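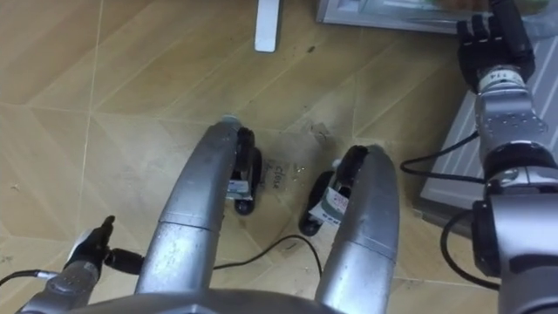
Wood-look floor tiles, with "close" written on one of them in dark ink.

1/ We've picked our wedding venue. It's the Santoso, a small hotel outside Vudthorpe, and it took us from April until now to decide. A few notes for anyone else looking in the area.

2/ We wanted a hotel where people could eat, dance and sleep without getting in a car. That ruled out most of the barns. It left 2 places with a room big enough for 100 guests - the Santoso and the Bivico.

3/ The Bivico has the better view. You get the whole estuary from the terrace. But the terrace has no cover, and the wet weather plan is a corridor next to the gym. 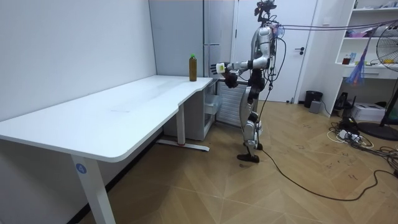

4/ Price was the other thing. The Bivico charges 1,088 pounds for the ceremony room on top of the meal. The Santoso charges 530 and that includes the chairs and a table for the registrar. Ask what is included before you compare quotes.

5/ Music has to stop at midnight at both. The Santoso has a sound limiter on the wall, so check with your band. Ours is called Sonus and they've played with one before. They want to come and test the levels in the afternoon, and the hotel has agreed.

6/ Bedrooms: the Santoso will hold a block for us until six weeks before, then release whatever is left. The Bivico wanted a deposit on every room. With half our guests still unsure about staying over, we didn't want that.

7/ Still to sort out: parking for the coach, a late check-out on the Sunday rate, and whether the garden gate can be left open for photos. I'll add to this thread when the hotel replies.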